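Two Grippers, One Arm, Forty Blocks a Morning – speaker notes

Slide 1. Say hello, leave this one up while people find seats.
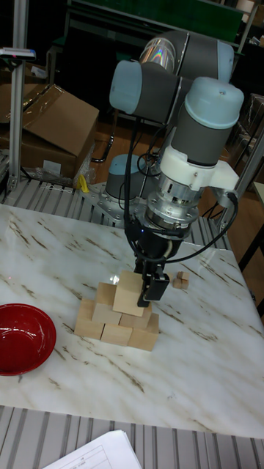

One of the replies to the talk abstract wanted to know why anybody would compare grippers by stacking blocks, when no customer has ever ordered a stack of blocks. Read that out, it's a fair question and it gets the room going. My answer: a block has flat sides and a known size, and a stack shows up errors you'd never spot dropping parts into a bin. Put one down slightly crooked and the next one inherits the problem. I love it as a test. You can see the mistake growing.

Slide 2. What we compared

Same arm throughout, same controller, same table. Only the gripper and its fingers changed.

Gripper one: the Plenovix, a parallel electric gripper. Short stroke, stiff, very quick to close.

Gripper two: the Tuominen, also parallel and electric, longer stroke, a bit slower, with a force setting you can change in the middle of a move (come back to this on slide 6, it's my favourite part of the whole thing).

Mention that both went on through a bracket and a flange coupling. Every extra piece between wrist and fingertip adds length, and length makes small wrist errors bigger at the tip. We measured the tool centre point again after every swap. Please do this! The first week I trusted the drawing and lost two days to it.

Slide 3. The task

Wooden cubes, built up in steps, wider at the bottom. Pick from a fixed spot, carry over, place, let go, back off. The bottom row is dull. Second tier is where it starts to matter, and by the top tier you're placing onto blocks that have already been nudged by their neighbours.

We ran 343 placements per gripper. Somebody will ask why 343. It's seven cubed, I'd planned a much bigger cube and liked the number too much to drop it. (Pause. It may get a laugh, don't wait long for it.)

We did the small cubes as well, as a separate run. Keep that for questions unless we're ahead of time.

Slide 4. How we scored it

A placement passed if the block ended up within 2 mm of target and none of its neighbours had moved by more than that. Second half of the rule is the important one. An early version only checked the block being placed, and the scores looked marvellous while the stacks looked terrible.

Overhead camera does the measuring, after the arm has moved clear. Plullen software for the detection, calibrated each morning. Don't get drawn into camera talk here – there's a whole slide.

Slide 5. Results, part one

Put the chart up and give people a moment with it.

Plenovix is better on the bottom row. It closes fast, holds square, and the block goes where you asked. On the upper tiers the two swap over, and the gap gets wider the higher you go.

I was sure it would be the other way round. I'd even told the people paying for the time that the stiff one would win everywhere. Say so, it's more fun if they know I was wrong.

Slide 6. Results, part two: letting go

Spend the most time here. Ask the room: when does a stack go wrong? Most people will say on the way down. In our logs it was mostly on release. The fingers open, one of them leaves the wood a fraction before the other, and the block gets a tiny push sideways. On the table, friction hides it. On top of other blocks, the whole tier shifts.

With the Tuominen we could lower the grip force just before opening, so there was hardly any spring left in the fingers when they parted. Tilted blocks had a chance to settle flat before we let go completely. Play the clip, then play it again at quarter speed. The slow one is lovely.

Be fair to the Plenovix: opening it at a slower speed gets you part of the way. We tried that on a Sunday with the building to ourselves and it closed maybe half the gap. Cycle time suffers, though.

Slide 7. Fingers

Grulleck pads on both sets for the main run. We also tried bare metal. Bare metal is more repeatable for the pick and worse for the release, and it marks the wood after a while. Pads wear. We changed ours after 3000 cycles, and I'd do it sooner next time, the last few hundred were visibly drifting on the plot.

Also: finger width. A gripper finger needs somewhere to go. If the neighbouring block is already down, your finger is trying to fit in the gap. We changed the build order twice before it stopped clipping things. Boring fix, huge difference.

Slide 8. Cables

Short slide, one warning. Leave a generous loop at the wrist, then run the arm through every pose at low speed and watch the loop, not the fingers. Ours tugged at one extreme of wrist rotation and put a repeatable error on one corner of the stack. I blamed the calibration for ages.

Slide 9. What I'd try next

Force sensing at the wrist, so the arm can feel the block touch down. Softer pads on one finger only. A taller build. And I'd love someone else to run the same test with a different arm – the build order and scoring script are free to take, link on the slide.

About 40 minutes to here if I behave. Leave the chart from slide 5 up for questions.

Likely questions:

Why not suction? Works nicely from above on a clean flat face. I wanted to learn about fingers.

Does lighting matter? Yes, for the camera. We kept the blinds down in May after a run of odd afternoon scores.

Small cubes? Both grippers managed the pick. Placing one on another was much harder, and the Plenovix was ahead there, shorter stroke, finer control of the opening. Show backup slide B.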